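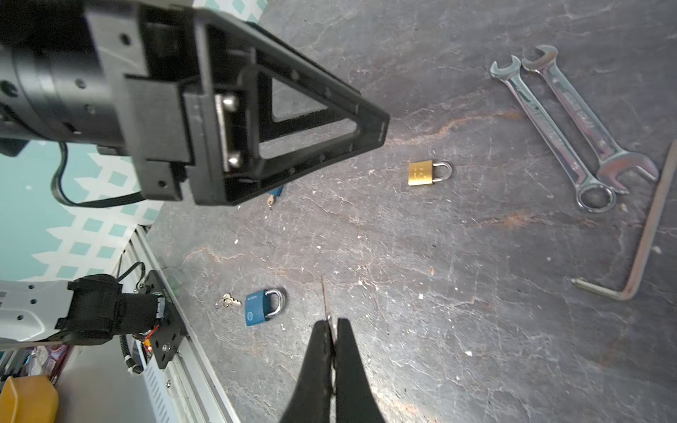
4.2 Endings on stage

Most of what has been written on the fade-out treats it as a studio matter. Fair enough, that is where it lives. But a song that fades on the record still has to stop on stage, and somebody has to decide how. Our material for this section: 845 song endings, from 210 sets, played by 15 bands in pubs and small halls in and near Clerkcombe. All covers, all rock or close to it, all with a studio version that fades. Songs with a proper written ending on the record were left out, as were medleys.

We sort the endings into four kinds, following Allik with small changes. Cold stop: everyone off on the same beat. Ring-out: a last chord held, drums rolling under it. Ritard: the band slows into the final bar. Live fade: the band really does get quieter until there is nothing left. Allik had a fifth kind, the collapse, where players drop out one by one without meaning to. We dropped it. Too hard to tell from a ring-out on an audience recording, and the two coders disagreed on nearly every case.

The ring-out wins easily, in every band. It is forgiving - a bass player who has lost count of the repeats can hear it coming and join late. The cold stop needs rehearsal or a very clear nod from the singer. Live fades are rare and belong almost wholly to two groups, Mamow and the older Andreadis band, both of whom have a keyboard player with a volume pedal and a liking for slow songs.

Figure 3. Two combination spanners, an L-shaped hex key and a small brass padlock on a dark grey surface.
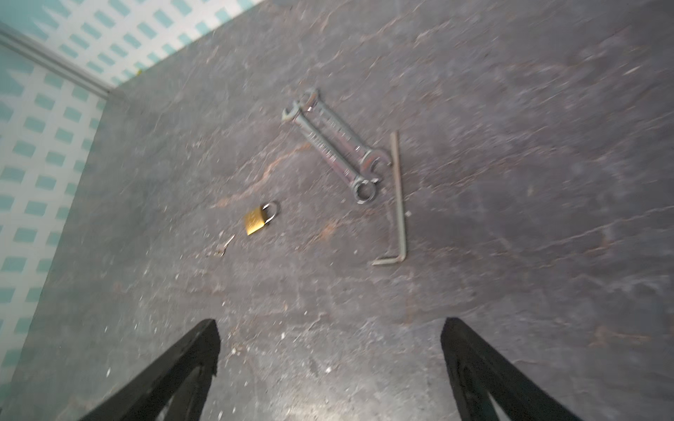 4.3 Who gives the cue

Harder to code than the ending itself. Where we had sound only, cues were taken from interviews, which means memory, which means caution. Where we could watch, the drummer was watched first and the singer second. This was a choice and it probably flatters drummers.

The common pattern is a repeated chorus, then a look, then one more repeat. Players called this last one the spare. It is there for anybody who missed the look. In the longer songs the spare may itself be repeated, and recieved wisdom among the bands is that an audience never minds. We have no evidence on that either way. Our longest ring-out ran to 20 seconds, and the room was clapping well before it was over.

Singers who don't play an instrument cue diffrently from those who do. A free hand goes up, or the microphone stand gets tipped. 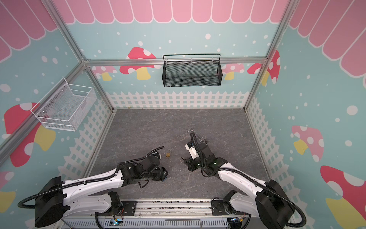

A singer with a guitar tends to use the neck, lifting it and bringing it down on the last beat, and the drummer follows the neck and not the face. Several drummers said they could play a whole set this way without looking at anyone's eyes. Stand-in drummers found it difficult. They asked for a count, or a shout, and then got neither once the set was moving.

A word on disagreement. Bands do argue over endings, more than over tempo or key as far as we could tell, and usually in the van afterwards. One side wants the ending people know from the record, as near as can be managed. The other side wants a big finish. For songs near the close of the set the big finish nearly always gets its way, even in Mamow. Mid-set it is more even. We asked whether a live fade had ever been tried and given up.

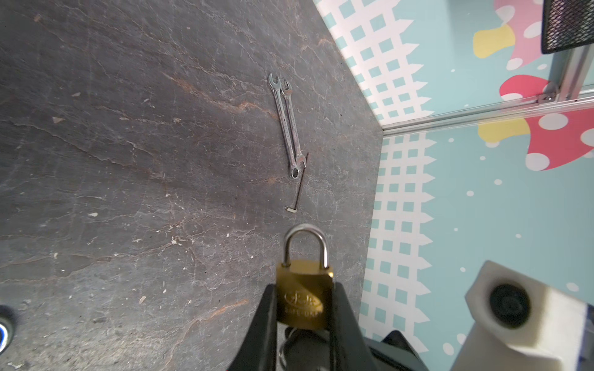

Uthai Chaiyaporn said it had, in April, and that the trouble was the guitars: "You turn down, you think you're quiet, and the drummer is still playing a rock song." The fade was replaced with a ring-out at the next gig and stayed that way. Similar accounts came from other bands, though mostly second hand, and we have not used them in the tables.

Encores are treated separately in section 5. Different cues, more drink taken, and the recordings often cut before the end.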